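Speaker notes – "Do you really need eight glasses a day?"
Ekness library evening, 12/12/18

Slide 1. Start by asking who brought a water bottle. Wait. Then ask who is thirsty. Don't comment on the difference, let them look at each other.

I drink water. I like water. My quarrel is with the number, and with people who sell things on the back of it. 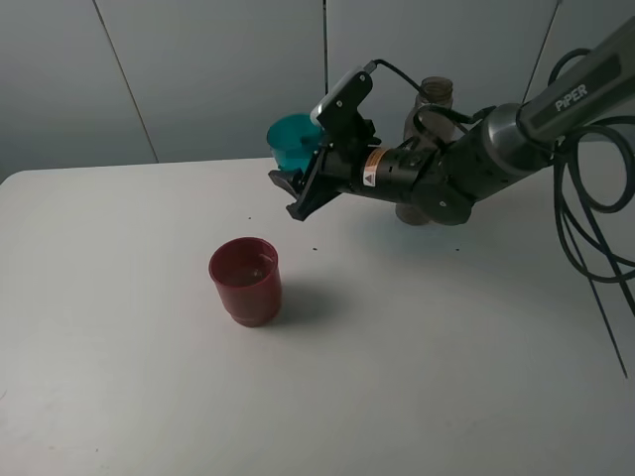

Slide 2. Where does eight come from? Say plainly that I went looking and came back with very little. Glasses come in all sizes, so eight of them is hardly a measurement. Tea counts. Soup counts. An orange counts. The posters leave this out.

Slide 3. The Torkalero app. I used it for 38 days in February and March. It set my goal at 3000 ml and never asked what I ate, or whether I had left the house. On day 4 it told me I was "falling behind." Behind whom? (Pause, they usually laugh.) 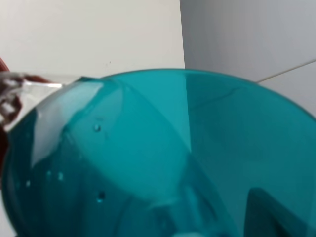
It buzzed 7 times during one dinner. My sleep got worse, for reasons you can guess. The app called this "adjusting."

Slide 4. The Plerkthorpe leaflet. Read the headline aloud, then the small print. "May support" is doing a lot of work there – ask what it would take to prove it wrong. Tired? Drink more. Still tired? Drink more. I can't think of a result that would count against it. 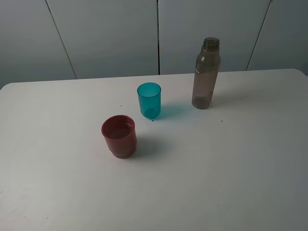 Be fair here. Hot days, hard exercise, kidney stones, some medicines, older people who don't feel thirst well: all real. If a doctor gave you a number, keep to it. Also mention that far too much water can be dangerous. Skip the chemistry unless asked.

Slide 5. What I asked Hjaltested, who make the filter jugs: how did you pick your daily target? Their reply was a discount code. Show the email.

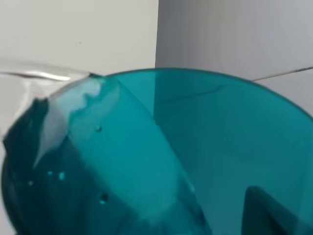

Running late? Drop slide 5 and go to questions. Someone will ask about coffee. Yes, it counts, mostly. Someone will ask about skin – say I haven't seen anything that convinced me, and ask what they've read. Lights up, handouts are by the door.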